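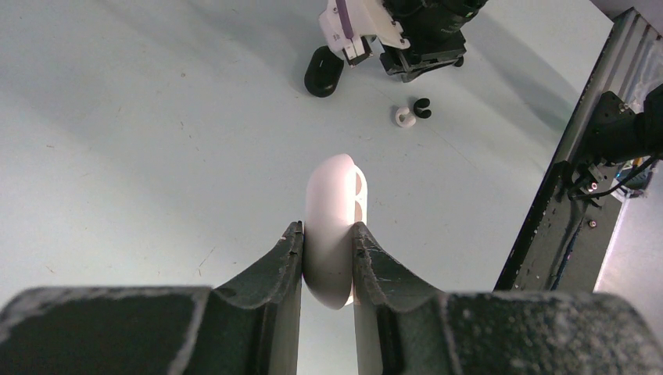 Simel Small Parts Bench, Skunudcombe

Ticket: Fornen white shells, back rim won't sit flush
Opened by: Danjuma Aliyu
Status: Closed, one item carried over (see the last entry)
Priority: Normal

Original report

Hello all, and sorry in advance for the length of this one. I've been putting together the Fornen sets from the June delivery, and I keep getting shells that don't close the way they should. The white part goes together at the rounded upper end with no fuss at all, and then as I work my way down toward the tapered end I can feel it getting stiffer. When I let go, there's a little sliver of the back rim sticking out on the right side. It isn't much. You could mail it out and plenty of people would never notice, but you can catch it with a fingernail, and once I've felt it I can't leave it alone.

For anyone who hasn't worked on these, the rim I mean is the thinner white one that sits slightly behind the main shell, with the two rounded recesses one above the other and the small crosspiece between them. The glossy black piece is the other part I'll be going on about. It's the long capsule-shaped one, and I usually have it lying on the table by the shell while I work.

The delivery was 400 sets. I had finished 160 when I stopped to write this up, and 21 of those have the gap. They're in the shallow tray on the left of my bench with a yellow sticky note on it. Please don't put them back in with the good ones! I know they look fine from across the room.

What I'd tried before opening the ticket: squeezing harder (the gap comes back), taking the shell apart and starting over (same gap, same spot), and having a cup of coffee and looking at it again afterward, which did me good but did nothing for the shell.

Danjuma

Entry 1, bench support

Thanks, Danjuma, and no need to apologize, I'd much rather have too much to read than "it's broken." Before we go blaming the molding, could you try a few easy things for me?

Take one shell from the tray and close it with nothing inside. Leave the black piece out altogether. See whether the rim still pokes out.

If it closes nicely when empty, swap in a black piece from a set you know went together well.

Also, could you check the edge of the crosspiece with your thumb? We had some last year on a different part with a tiny whisker of plastic left over there. It was enough to hold the whole side open, and you couldn't see it under the overhead lights. You have to come at it from the side with the desk lamp.

Entry 2, Danjuma

Did all of that this morning. Empty, the first shell closed beautifully, all the way down, no sliver. I was so pleased I did it three times. Then I went through the rest of the tray empty, and all but two of them closed just as well. I've set those two aside in a cup so they don't muddy the waters.

With a black piece from a good set, the first shell closed fine. With its own black piece back in, gap again. So I thought, well, there we are, the black pieces are bad, and I started writing you a rather triumphant message. Then I picked up that same "bad" black piece to put it in a bag, dropped it, picked it up again, and for no good reason tried it one more time. It closed. No gap! I sat there for a bit.

I can't find any whiskers on the crosspieces, by the way, and I used the lamp like you said.

Entry 3, bench support

I love this, you've done my job for me. My guess is that when you dropped the black piece you picked it up the other way around. It's rounded at both ends and very easy to take for symmetrical. Would you mind trying one of the gap sets both ways, end for end, and marking one end with a bit of masking tape so we know which is which? Not a pen, please, the ink doesn't come off that gloss and then we've lost the piece.

I've written to Qaisi, who supply the black pieces, to ask whether the two ends are supposed to be the same. The old instruction card doesn't mention it one way or the other. I went and dug it out of the binder, and all it says is "insert black part and close."

Entry 4, Danjuma

You were right about the tape and right about the rest of it. One end of the black piece is a hair fuller than the other. I couldn't see the difference no matter how I held it, but if you roll it slowly on the tabletop under one finger it wanders off to one side, and it always wanders toward the same end. Slim end down into the taper, it closes. Full end down, I get my sliver. I've now done that with every set in the tray except the two in the cup, and it's the same story each time.

What I think happened is that I've been tipping the black pieces out of the bag in a heap and taking whichever came to hand. I must have been lucky a good deal of the time, or else the fuller ones are only a little fuller in some sets and the shell forgives it. I feel a bit silly about that heap, I have to say.

One thing I'd like to ask while I'm here. Of the ones I'd already passed, should I be worried that some have the piece in the wrong way up and just happened to close?

Entry 5, bench support

Please don't feel silly, the card should have told you. Qaisi wrote back very kindly and said yes, the ends are different on purpose, and the narrow one goes toward the taper. They thought we knew. We thought there was nothing to know. So it goes.

To your question: yes, I think it's worth checking the passed ones, but you don't need to open them all. Run your fingernail down the right side of the rim, from the lower recess to the bottom. If it's smooth, leave it closed. If it catches even slightly, open it, turn the black piece around, and close it again. When you open one, start from the top end and go gently past the crosspiece, as it's the thinnest bit of the whole thing and it will go white and crease if you bend it back too far.

Entry 6, Danjuma

All checked. I found 14 more that caught my nail a little, opened them up, and turned the black piece around in each. They all close now. I did crease one crosspiece, early on, before I'd got the knack of it, so that one's in the cup with the other two.

I've also changed how I lay things out. The black pieces get rolled and set down in a row with the slim end toward me before I touch a single shell, and the shells stay up at the top of the table until I want them. It's slower for the first handful and then it's quicker, as I'm not second-guessing every one. I don't know whether anybody else wants to work like that, but I'm happy to show them.

As for the card, would this do for the new wording? "Roll the black part under one finger. The end it turns toward is the fuller end. Put the other end into the narrow part of the shell. Close from the top down. Check the right side of the rim with a fingernail."

Entry 7, bench support

That wording is lovely and I've used it as it stands, apart from adding "on a clean tabletop" after "finger," having tried it myself on a table with crumbs on it. The new card is printed and clipped to the front of the binder. I've taken the old one out so there's no mixing them up.

I'm closing the ticket for the gap. The sticky note can come off the tray and those sets can go through with the others.

Carried over: the shells in the cup. The creased one is scrap, and please don't lose any sleep over it. The two that wouldn't close empty are going back to Fornen in the next parcel with a short note. If you come across any more like them in the rest of the delivery, drop them in the same cup and add a line to this ticket, and I'll open it up again.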